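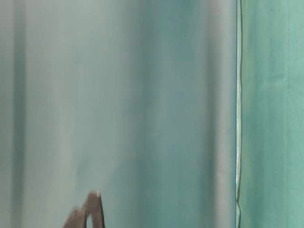
Kustier open day, February 2020

Kustier makes stovetop and electric kettles, and once a year it lets the public walk through the plant. I went on the morning tour with Hanna Grabowska, who writes about kitchen goods for a trade newsletter. There were two groups. Ours was led by Raluca Olteanu from the service department.

The company started in 1902 as a tin shop. One wall of the front hall has old stovetop models on it, and the oldest still has its lid. After that you go straight to the press room, where ear protection is handed out at the door. Steel discs go in at one end and come out as kettle bodies. It is loud and nobody tries to talk.

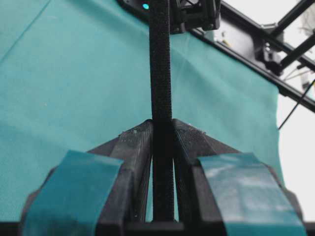

The test room was the part I had come for. Every new design is filled to the max line and boiled 663 times before it goes on sale, and the switch has to cut out each time. Laurențiu Ilie, who runs the room, said lids fail more often than heating parts. He also said most kettles sent back for repair only need descaling, and that plain vinegar is fine for it.

The Ravano, a gooseneck model with temperature control, goes on sale in March. We saw it boil but could not handle it. I thought the handle looked thin for the size.

The shop at the end sells seconds with small dents. I paid 10 euros for a one-liter model. Parking is behind the plant and was full by the time we left.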